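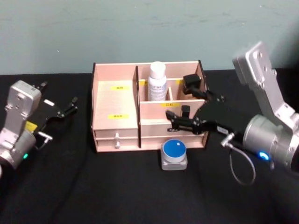

Kerslake desk organiser: common questions

Does it come assembled?
No. The panels slot together and the knobs screw on. Allow about 45 minutes.

What is it made of?
Thin plywood. The edges are darker than the faces. We don't sand this off.

Will a bottle stand in the back?
Yes, in the taller rear section. Most will stick up above the back panel.

Can I move the labels?
They peel off. A spare sheet is part no. 426.

Are the drawers lockable?
No. There are two, both with plain knobs.

How do I clean it?
Use a dry cloth. Don't soak the wood.

Can I buy one drawer?
Yes, quote part no. 3845. Orders placed before noon go out the same day, except in August.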